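In Praise of the Counter Nobody Leans On

I have a theory that you can judge any shop, stockroom or mail-it-yourself operation by its checkout counter at 7 in the morning, before a single person has bought a single thing. I don't care about the sign out front or the playlist. Show me the counter, and show me the floor in front of the cabinets, and I'll tell you whether I want to spend a Saturday there.

I've been thinking about this all January, which is when I do my grumpy walk-through of how small places set themselves up.
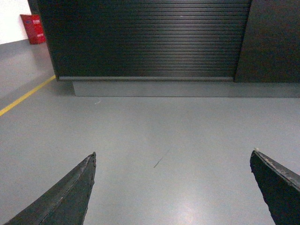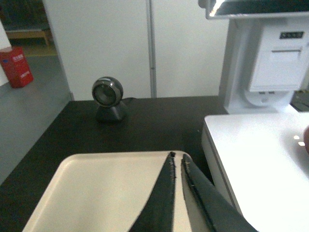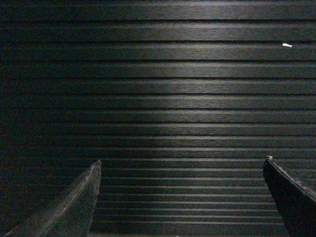
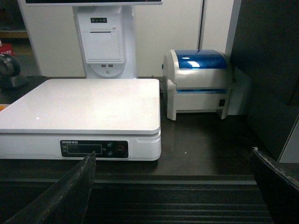

Nighat Siddiqui thinks I have the whole thing backwards. A counter with nothing on it makes customers nervous, she wrote to me after my last column, and what people want when they walk up to pay is a little clutter, a bowl of something, a card propped against the register, some sign that a human being has been standing there and got bored. She ran the front of Dogar for 17 years and she says her messiest counter was also her best one.

I've chewed on that for a couple of weeks now, and I'll give her half of it. A bowl of mints is fine! I like mints. But a bowl of mints is one thing, and what happens in most places is that the bowl gets a friend, and then there's a stapler, and a stack of flyers for a concert back in October, and pretty soon I'm balancing my bag on my knee while I hunt for my wallet. Every flat surface near a cash drawer wants to become a shelf. You have to fight it every day, and most of us (me included, you should see my kitchen) quit by Wednesday.

So give me a plain tray on a dark counter. I love a tray. A tray says put your stuff in this spot, and people do, without a sign and without anybody pointing. It keeps the keys from wandering off. When I helped out at Astodard one summer we had no tray, and I swear I spent half of every shift patting the counter for the same pen.

Same goes for the scale. I feel strongly that a scale should live out on the counter, plugged in, with its label printer right next to it like an old married couple. I've worked in two places where the scale was kept in a cupboard "to save room," and both times people guessed the weight and wrote it on by hand, and both times we paid for it at the post office. At Codura they figured out they'd lost 1277 dollars to bad guesses before somebody hauled the thing out for good. Leave it out. If you weigh 6 parcels a week or 3000 a year, leave it out.

Dark surfaces, though -- that's where I wobble. Dark wood looks wonderful and I'd have it in my own house tomorrow, but it shows every crumb and every scrap. One little white fleck and your eye goes straight to it. Slats are worse, with all those grooves for things to settle into. Zeeshan Awan put slatted wood in at Amirora and I happen to know he bought a second brush inside a month. He says it's worth it. Some days I agree with him.

And floors. I want paint on the floor. A yellow line does more than any amount of nagging, and I wish regular shops would borrow the idea from warehouses. People will park a dolly in front of a roller shutter all day long if the floor is blank. Put a stripe down and they feel guilty about it, a bit, enough to move.

Nighat would tell me a stripe is unfriendly. She may be right about shops with a fireplace and a cat. Mine wouldn't have either one. It would have a stripe, a tray, a scale that stays put, and okay, fine, one bowl of mints, as long as it's a small bowl and it stays at the end by the wall.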